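How Does a Letter Find Its Way?

You write a name and address on an envelope, put a stamp in the corner and drop it in a mailbox. A few days later it lands in someone's mailbox in another town. A lot of work goes on in between.

Picking it up

A mail carrier empties the mailbox at a set time, often late in the afternoon. The time is printed on a label on the front. If you post your letter after that, it waits until the next pickup. All the letters go into trays or sacks and ride in a truck to a big building called a sorting center.

Getting ready to sort

Letters arrive in a jumble. Some are upside down and some are back to front. Machines turn them so that every stamp is in the same corner. Then the stamp gets a postmark, made of ink lines with the place and the date. The postmark shows that the stamp has been used, so it can't be used again.

Big packages and lumpy envelopes go somewhere else. A thick letter with a marble in it can jam the belts, so workers take those out by hand.

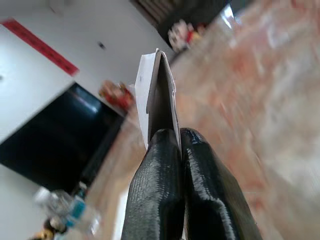 Folded white paper. Photo: Heike Ostermann

Reading the address

Next, a scanner reads the address. It starts at the bottom, with the town and the ZIP Code, and works up to the street and the name. The ZIP Code matters most at this stage. Its first number stands for a large part of the country, and the numbers after it narrow that down to a smaller area.

The scanner can read most handwriting – even fairly messy handwriting. When it can't, a picture of the envelope goes to a person at a computer, who types in what it says. The machine then prints a row of small bars on the envelope. Those bars are the address in a code that other machines can read quickly.

The long trip

Letters for the same area travel together. Say you live in Dunbar and your cousin lives 1000 miles away. Your letter will probably go by plane for part of the trip. If your cousin lives 11 miles away, it goes by truck.

At the other end there is another sorting center. This time the letters are put in the order of the houses on each carrier's route. A carrier with 554 addresses to visit can't stop and hunt through a bag at every door.

The last stop

Early in the morning the carrier loads the mail and sets off, on foot or in a small truck. Your letter is in the right place in the pile, between the mail for the house before and the house after.

Words to know

Postmark: ink lines printed over a stamp to show it has been used.
Route: the streets a mail carrier visits, in order.
Sorting center: a building where mail is put into groups by where it is going.

Try it yourself

Write a letter to your own address and post it on a Tuesday. When it comes back, look for the postmark and the row of bars.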